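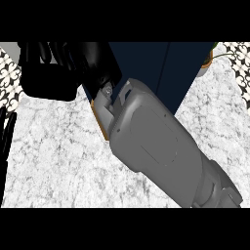
大理石調タイルの目地なし風仕上げ、反りと段差の許容値について

1 投稿者:kodi_yuka
店舗床(62平米)に白系の大理石調磁器質タイルを検討中。寸法は600×1200、厚さ9mm。馬目地の2分の1ずらしで割り付けたところ、施工店から3分の1ずらしに変更するよう言われた。理由は長辺方向の反り。目地幅は2mm希望。この条件で段差をどこまで抑えられるか、実測値を持っている人がいれば教えてほしい。

2 投稿者:目地鏝
2分の1ずらしは反りの頂点と隣の端部が並ぶので、段差が最も出やすい割り付けになる。3分の1に変えるのが妥当。反りが0.5mmの製品なら、下地が完全に平らでも2分の1では0.5mm近く出る計算。

3 投稿者:Marwat_H
>>2
計算は合っているが、レベリングクリップを使えば2分の1でも0.3mm以内に収まる。うちの現場では問題になっていない。

4 投稿者:目地鏝
>>3
クリップは張付け材が硬化するまで面を拘束する道具で、反りそのものを直すものではない。9mm厚を無理に押さえると、端部の裏に空隙が残る。打診したか?

5 投稿者:Marwat_H
全数打診はしていない。抜き取りで浮きなし。裏面にも張付け材を塗る改良圧着なら空隙は問題にならないと考えている。

6 投稿者:下地屋
段差の話の前に下地の精度。長さ2mの直定規で3mmを超える不陸があるなら、割り付けを変えても効果は薄い。セルフレベリング材を入れるかどうかを先に決めた方がいい。既存床は何?

7 投稿者:kodi_yuka
>>6
コンクリート直均し、築年数不明。火曜に測った結果は2mで最大4mm。場所は入口側に偏っている。奥はほぼ平ら。

8 投稿者:下地屋
4mmなら入口側は研削か補修。全面に流すと入口の見切りで高さが合わなくなる可能性がある。建具下端の寸法も確認すること。

9 投稿者:iestyn_m
割り付けとは別件だが、柄の面数を確認した方がいい。灰色の筋が入る石目柄は、面数が少ないと同じ筋の繰り返しが目立つ。Ketilssonの白は13面あったので、箱を混ぜて張れば気にならなかった。Gorkexの方は4面しかなく、仮並べに半日かかった。

10 投稿者:Catinca
>>9
面数が多くても箱ごとに偏って入っていることがある。4箱以上を同時に開けて、筋の向きを揃えるか散らすかを先に決める。途中で方針を変えると境目が分かる。

11 投稿者:目地鏝
目地色も。白い本体に白い目地は、歩行部だけ先に汚れて色が割れる。筋の色に寄せた薄いグレーが無難。

12 投稿者:Marwat_H
>>11
それは好みの問題。エポキシ目地なら白でも維持できる。

13 投稿者:目地鏝
>>12
エポキシは拭き取りが遅れると表面に膜が残る。磨き面ならまだ取れるが、マット面だと苦労する。材料費も上がる。62平米で目地幅2mmなら使用量は多くないが、手間の方が高くつく。

14 投稿者:kodi_yuka
仕上げは磨きの予定だった。店舗の入口で雨天時の滑りが気になっている。

15 投稿者:下地屋
入口から2mはマットに変えるか、マットピットを設ける。磨き面の滑り抵抗値は湿潤時に大きく落ちる製品が多い。カタログのC.S.R値は、乾燥時か湿潤時か、試験条件まで見て比較すること。

16 投稿者:iestyn_m
>>15
同じ品番でも磨きとマットで実寸が違うことがある。研磨品は小口を矩に仕上げていて、マット品は焼きっぱなしという組み合わせだと、並べたときに目地が通らない。混ぜるなら両方とも矩正品か確認を。

17 投稿者:kodi_yuka
見積りを取り直した。3分の1ずらし、目地幅は3mmに変更、入口側は研削。磨きとマットの切り替え部に見切り材を入れる案で、差額は平米当たり3,847円。

18 投稿者:Marwat_H
目地3mmは広い。2mmで張れる職人を探すべき。

19 投稿者:目地鏝
>>18
寸法公差と反りを考えれば3mmでいい。2mmに固執して通りが乱れる方が見苦しい。差額の内訳は研削と見切りで分けてもらうこと。

20 投稿者:kodi_yuka
内訳を依頼した。併せてPlellvilleのショールームで600角のマット品を見てくる。反りが小さければ、寸法から見直すつもり。

21 投稿者:Catinca
>>20
展示パネルは選別品の場合がある。未開封の箱から2枚出してもらい、表面同士を合わせて長辺中央と端部の隙間を隙間ゲージで測る。出た値は2枚分の合計なので、1枚当たりに読み替えるのを忘れずに。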